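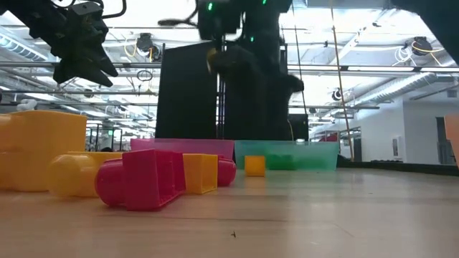 Hollow Forms

A block with its middle removed is harder to make, harder to store and more useful on a table

The standard wooden building block is a solid. Its behavior is governed by three edge lengths and a density, and a child who has handled one has enough information to predict the rest. The hollow plastic block is a different class of object. Remove the middle of a square and the part acquires an inside face, a preferred orientation and a wall that can flex. It can be looked through, threaded, hung or nested. It can also be warped by a cooling error that a solid part of the same size would hide.

Werkulell, a small design and molding shop in Dasside, has spent several years on parts of this kind. Its principal line is called Ovus and consists of open squares, plain cylinders, and a group of larger boxy pieces with one rounded section. The parts are sold loose, by weight or by the bin, mostly to nurseries and toy libraries. There is no instruction sheet and no named model to build. The catalog lists each shape by its outside dimension and wall thickness and leaves the matter there.

Ultan Nic Giolla, who draws the parts, trained as a patternmaker and still describes them in terms of draft and shrinkage.

"People ask what it is supposed to be," he says. "It is a square with a hole in it. I can tell you the radius on the corner."

The corner

The radius on the corner is the first thing he will talk about. A square frame molded with sharp internal corners concentrates stress at those four points, and repeated squeezing will eventually open a crack there. A generous radius distributes the load. Too generous, and the opening begins to read as a circle, and the flat seat on which another part might rest becomes shorter.

The outside corner is a separate decision. A block stood on edge needs enough flat to remain standing when the table is bumped, and each increase in the outside radius shortens that flat. The current Ovus square will stand upright on a level surface with its opening facing the user, and it will also lie down, and it will hold a tilted position if something is beneath one side. The tilted position was not specified. It appeared in early trials, when testers kept leaning the squares on cylinders, and the outside radius was reduced slightly so that the edge would catch.

"On a solid block you don't get much leaning," Nic Giolla says. "It's either stacked or it's on the floor. The frames lean on everything."

The large square measures 100 millimeters on each side. Walls are 3 millimeters on that part and 2 on the small cylinders. He would prefer the walls to be uniform across the range, which would simplify the cooling times, but a small cylinder with the heavier wall was judged too stiff by the first nurseries to receive it.

The cylinder problem

Cylinders are the most requested part in the line and cause the most complaints. On its end, a cylinder is a column. On its side it is a roller, and any table that is out of level will show it. Werkulell tried a flat along one side of the barrel, wide enough to stop the part from rolling, and withdrew it after one production run. A cylinder with a flat would not turn smoothly in the hand, and it marked a visible line through any column built from several parts.

The second attempt was a change of surface. A polished mold gives a glossy part that slides and rolls freely. A lightly textured mold gives a matte part with more grip against wood. The texture now used is fine enough that most users do not notice it, and it slows the cylinder without stopping it. On a finished wooden tabletop the part will generally come to rest if it is set down with care. On laminate it goes somewhat farther.

Rounded ends were introduced on some cylinders at the same time. They cannot be stood on the rounded end, a limitation that several buyers reported as a defect. The catalog now carries a line of text on the subject.

A related matter is what a cylinder does for the parts around it. Set on its side among squares, it acts as a prop. A square placed against it will stop at an angle determined by the two diameters and the friction between them, and the pair is often more stable than the cylinder alone. The squares are wider than the cylinders are tall when lying down, so the weight of the upper part falls outside the line of contact and the lower part is pressed into the table. Children appear to arrive at this arrangement early. Adults at trade shows tend to sort the parts by shape first and stack them in order of size.

Color

Ovus is made in a short range of colors. Yellow is the oldest and the most stable. The pinks and magentas came later and required more work, as red-side pigments tend to shift with melt temperature. A batch run a little hot comes out duller, and the difference is plain when two parts from separate batches are placed side by side.

Werkulell's response has been to stop trying to hide it. Hot pink and magenta are sold as separate colors with a clear gap between them, so that a small drift in either one does not close the distance. Yellow has a wider tolerance, for the practical reason that it is rarely compared with a near neighbor.

Opinions differ on whether color should carry meaning in a loose-parts set. In some systems, each color is assigned to a length. Ovus assigns nothing. A square may be yellow or pink, and so may a cylinder. Nic Giolla's position is that a child who wants a rule will produce one and that it will be a different rule by the afternoon.

Hollow shapes complicate color in one further respect. The inside faces of a frame receive less light than the outside faces, so a single molded part displays two or more values of the same hue. When a square is tilted, the flat faces brighten or darken separately. Solid blocks do this as well, but with fewer faces. In a mixed pile under ordinary overhead lighting, the frames are the parts with the strongest contrast, and they are usually the ones picked up first.

The large pieces

The boxy pieces with the rounded section are the least explained part of the line. They began as a storage item, a hollow housing intended to receive the small cylinders at the end of a session, and they were included in the first bins for that purpose. Users turned them over and built on top of them. Storage was then moved to ordinary bins, and the large piece stayed in the catalog as a block.

Its proportions are awkward to mold. The rounded section and the flat walls cool at different rates, and the flats will pull inward unless the part is held on a fixture after ejection. The fixture is a length of turned maple, made in-house. Plastic fixtures were tried and crept out of shape.

The piece is also awkward to pack. It determines the size of the carton, and a customer who leaves it out can fit considerably more in the same volume. Few do. Toy libraries report that it serves as an anchor on the table -- other parts gather beside it, and the smaller shapes are less likely to be spread to the edges.

The table

A set of loose parts is only as good as the surface it is used on, and it is a subject on which the catalog is unusually direct. It recommends a light-colored wooden top with a low-sheen finish. A dark top reduces the contrast at the base of each part. A glossy one reflects the colors upward and makes edges harder to judge. Glass is noisy.

Depth matters more than length. A deep table allows parts to be left in a loose cluster while building proceeds somewhere else on the same surface. On a narrow one, the pile and the construction compete for room and the pile generally loses. Werkulell's own test tables are 800 millimeters deep, a size arrived at by cutting down old pattern benches, and have been used for every trial since the line began.

The benches came from Sakai, a joinery on the far side of Dasside that closed its pattern department. They are beech, planed and refinished, with the old vise holes plugged. The plugs stand very slightly proud. Cylinders find them.

Sorting and wear

Returned parts arrive by the carton, mainly from toy libraries that exchange worn sets in June. They are washed, dried on racks and inspected by hand. The usual faults are bite marks on the small cylinders, whitening at the inside corners of the squares and scuffing on the rounded ends. Whitening indicates that the plastic has been stretched, and any part that shows it is ground up and remolded, normally as yellow if it was yellow to begin with. Mixed regrind comes out brown and is used for shipping spacers.

Scuffed parts go back out. A scuffed cylinder has more grip than a new one, and some of the nurseries ask for them.

Nic Giolla is now drawing a triangular frame. The sample parts stand well enough on any of their sides, but the internal angles are tight, and a small finger inserted into one of them has very little room to turn. Opening the radius solves this and leaves a shape that most people who handle it describe as a guitar pick. The mold has been quoted. He has asked for another drawing with a thicker wall before any steel is cut.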